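Stoscombe Community Board > Roads, Parking and Police > Lorry the wrong way down the bypass

Page 1 of 1

tollgate_tim
Did anyone else meet the lorry last night? I was coming back from Waltholm on the bypass, just past the garden centre, and there was a full-size artic coming towards me in my lane. Headlights on, not hurrying, as if I was the one who'd misread the signs. I went up on the verge and he sailed by. Rang 999 from the lay-by and the woman said they'd already had several calls, so I can't be the only one who needed a sit down afterwards.

mrs_pelham
We heard it before we saw it. Every horn in the county. My husband went out to look in his slippers and came back to report that it was "a lorry", so thank you to him.

Paavo Karppinen
It was stopped at the Waltholm end, outside the tyre place. I drove past twenty minutes later and there were two police cars and a man in a fleece sitting on the kerb. The lorry had De Luca on the side. No damage that I could see apart from a bollard, and that bollard has been hit so often it should have a pension.

gearstick
Drunk, then.

tollgate_tim
You don't know that.

gearstick
Wrong side of a dual carriageway in the dark for the best part of three miles. I'll take my chances.

Majdi Nasrallah
I'd hold off. I drove for a haulage firm for years (not De Luca) and the slip road at Stoscombe is a trap if you come at it from the industrial estate. The No Entry sign on the left has been facing the hedge since the winter. If you don't know the place and the satnav says turn, you turn. After that there's a barrier down the middle and nowhere to swing an artic round, so you're stuck with your mistake until the next gap.

gearstick
So he turned the wrong way, saw a hundred headlights coming at him and thought, lovely, everyone's come to meet me.

Majdi Nasrallah
I didn't say he was good at it. You can stop, though. Stop, hazards on, ring the police. He should have done that and I can't defend him for not doing it. I'm saying the sign is part of it.

bypass_widow
The sign has been reported. I reported it. I have a reference number, 2142, and an email saying it had been passed to the relevant team. I replied asking who the relevant team was and got another email saying my email had been passed to the relevant team.

Paavo Karppinen
I went and looked this morning. She's right, the sign is round the back of the hawthorn. Good view of it if you're a sheep.

mrs_pelham
Does it matter about the sign? There are arrows painted on the road.

bypass_widow
There were arrows painted on the road. They resurfaced that bit and the arrows went with it. I've been told they are "scheduled".

tollgate_tim
OK, that's news to me. I joined further up so I never saw the junction. Still think he must have noticed all the signs were showing him their backs.

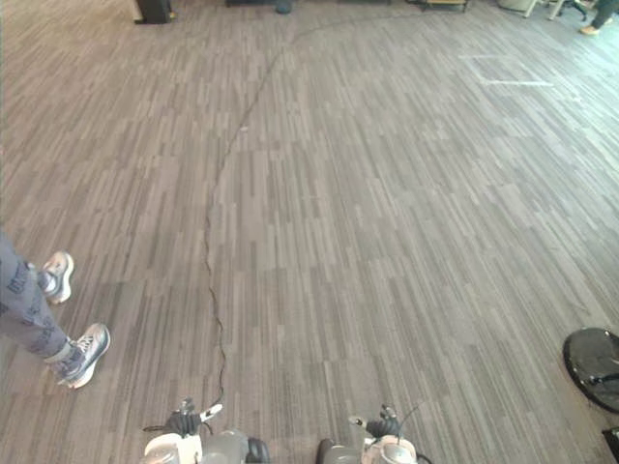

Majdi Nasrallah
You'd think so, Tim, but at night you see what your lights hit and not a lot else. I've had new lads in the cab who swore blind they were on the right road because there was a white line on it. And that new surface doesn't help. It's been patched so many times that there are dark bits, pale bits and shiny bits all running off at an angle, and with no arrows on top you may as well be steering by that grey striped carpet up there, light streaks and dark bands going diagonally across the lot. Your eye picks one and follows it. I'm not excusing him. I'm telling you what it's like from up there when you're tired.

gearstick
If he's tired he shouldn't be driving either. That's the same offence with a nicer name.

Majdi Nasrallah
It isn't the same offence, but I take the point.

sturkiro_dave
I work at Sturkiro, on the estate, next door but one to the De Luca yard. The word over there is that he was an agency driver on his first run out of that gate. I don't know what the police did or didn't test him for and neither does anybody in our canteen, though you wouldn't guess it from listening to them. So far today he has been drunk, asleep, on the phone and fleeing the country.

mrs_pelham
With what in the back?

sturkiro_dave
Yoghurt.

mrs_pelham
Long way to go with yoghurt.

gearstick
Fine. I'll withdraw "drunk" until there's something official. I'm keeping "idiot".

bypass_widow
Could I get people back to the junction for a minute? This is the second one since April. The other was a little blue hatchback in broad daylight, and she got 50 yards before a tractor persuaded her out of it. If four or five of you report that sign as well, separately, they can't keep treating it as my hobby. Use the road name and say "Stoscombe slip, estate side". If you just put "bypass" it goes to the Waltholm lot and they close it.

Paavo Karppinen
Done. I attached a photo of the hedge.

tollgate_tim
Done as well. I've also rung the police back to give a statement. Twenty-five minutes on hold, then a very polite young man who asked which direction I'd been travelling in. I said the correct one. He said he'd need it as a compass point.

gearstick
Could somebody not just go down there with a spanner and turn the sign round?

Majdi Nasrallah
Not with traffic coming off the roundabout at fifty, and then if it's wrong it's your fault. Leave it to them.

gearstick
I've got a hi-vis.

bypass_widow
Please don't.

sturkiro_dave
Cones out at the slip as of half past three, and a van with its lights going. Two blokes looking at the hedge. Will update if either of them touches it.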